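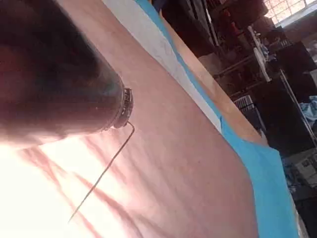
4.2 Cloth handling on the table

The second group of tasks dealt with cloth. We chose it because folding and smoothing come up in almost every survey of chores people would like to hand over, and because the results in the literature are hard to compare. The Kermani arm was set up at the Sustbridge site in July and ran the same 6 tasks as in Section 4.1, with 15 trials per task. A further 10 trials were run on the one task that changed during the study, bringing the total to 100.

Figure 3. View from the wrist during the cloth tasks. A pink surface with shallow wrinkles takes up most of the view, with a white strip and a turquoise-blue cloth along its border. Sunlight washes out the lower left.

Light was the first difficulty. The Varkumier planner looks for folds by their shading, and a patch of glare removes the shading it needs. In Figure 3 the lower left of the pink area is nearly white, and faint stripes of shadow cross it. The planner tended to read stripes of this kind as creases and sent the arm to smooth them. We did not cover the windows, as a home user would not be expected to do so.

The second difficulty was deciding where one piece of material ended. Strong color differences helped, and the boundary between pink and blue was seldom missed. Pale strips caused more trouble. The planner sometimes treated them as part of the piece beside them — and then planned a grasp that took in both.

Background clutter mattered less than we had expected. Shelves and crates beyond the table edge were outside the working area and were masked before planning. Objects very close to the lens were a different matter, as they hid part of the cloth and could not be masked without losing the region behind them.

A person doing the same work moves their head, or lifts a corner to see what is under it. The arm can do both, but the current version of the Vastance controller treats each as a separate task and replans from the start. On the evidence of this group, we would not call cloth handling ready for unattended use in a home. Smoothing a single flat sheet in even light is close. Layered material in daylight is still some way off, and Section 4.3 looks at whether a second camera would help.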